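Six min read

We use cookies to remember your settings and to see which posts get read. OK / Manage choices

Back in the dye pots

I have been dyeing wool again and I'm so happy about it that I've started telling strangers in line at the grocery store. My hands are a faint orange up to the wrist. The kitchen smells like wet sheep and tea. There's a skein hanging off the shower rail right now that I keep walking past on purpose, just to look at it.

For anyone new, I dye with plants, mostly madder root, weld and onion skins, and a bit of indigo when I'm feeling brave. I learned from Loubna Gaber, who ran a winter class in the back room at Weltach, our yarn shop, and who let me ruin a truly embarrassing amount of her alum before I got anything I'd want to wear. I'd stopped for a while (new job, small apartment, no space for a second stove burner full of roots), but February was gray and long and I cracked.

Madder first, because madder is the love of my life. You get the best reds by going slow. I soak the chopped root overnight, then bring the pot up so gently that it takes most of the morning, and I hold it well under a simmer. Let it get too hot and the browns come out and flatten everything. That happened to my first batch this year! I went to answer the door, got talking to my neighbor Younes El-Sayed about his leaky window, and came back to a pot that was bubbling away like soup. The yarn came out a brick color. I sulked for an afternoon and then decided I love it. It's warm and a little dusty, and it looks wonderful next to cream.

The second batch I babysat with a thermometer and a book, and got the clear red I was after. So now I have both, and of course now I want to use both in the same thing.

Green is where it gets really fun. There are plenty of green plants in the world and hardly any of them will give you green on wool, so you dye yellow and then go over it with blue. Weld for the yellow, a quick dip in the indigo vat for the blue. You lift the skein out and it's this sickly lime, and then the air gets at it and it slides down into a deep leafy green while you stand there holding it. I have done this so many times and I still make a noise. My darkest one took 3 dips, with a good long airing between them – I hung it over the balcony rail and Nawal Erraji texted from across the courtyard to ask what on earth I was doing.

Some notes, mostly for myself next winter:

Scour longer than you think. The Stotau wool (a farm yarn, sticky and gorgeous, still full of lanolin) needed 2 washes before the dye would go on evenly. The skein I rushed has pale patches near the ties.

Tie loosely. Same lesson, every year.

Write the weights down. I have a notebook with a page that says "good red, handful of root" and I could scream.

Rinse water goes on until it runs clear, and then one more.

Birutė Luik asked in the comments last time whether the colors last. Madder and indigo are both very steady. Weld is good too as yellows go. My oldest madder hat has been through several winters of rain and being sat on, and it's softened a little along the brim and nowhere else. Onion skin fades faster, though I don't mind that on socks. Wash by hand, cool water, dry in the shade.

What am I making with it all? A blanket, I think. Log cabin squares, where you knit a little center patch and keep picking up stitches along the side and going around. It's the perfect thing for small odd skeins, and you can do it on the bus. I've got the brick red and the dark green going in long strips around a cream middle, and I swatched one square last night until past midnight when I had to be up at six. The first strip is wobbly. I'm leaving it.

Driss Ezzat wants me to put a blue border on it. I think the blue would eat everything else, so I'm holding out for a thin line of weld yellow, one garter ridge all the way around. If you've done a log cabin with a bright edge, please tell me how you turned the corners, as mine keep puckering.

Next up is a walnut bath. I've got a bag of hulls from Ait Ali that has been sitting under the sink in a bucket with a lid on it, and I'm told the longer it sits the better it gets. I'll be opening the windows for that one.

Get new posts by email. Enter your address and press Subscribe.

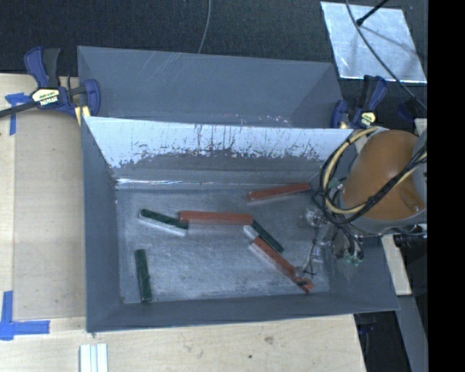 Comments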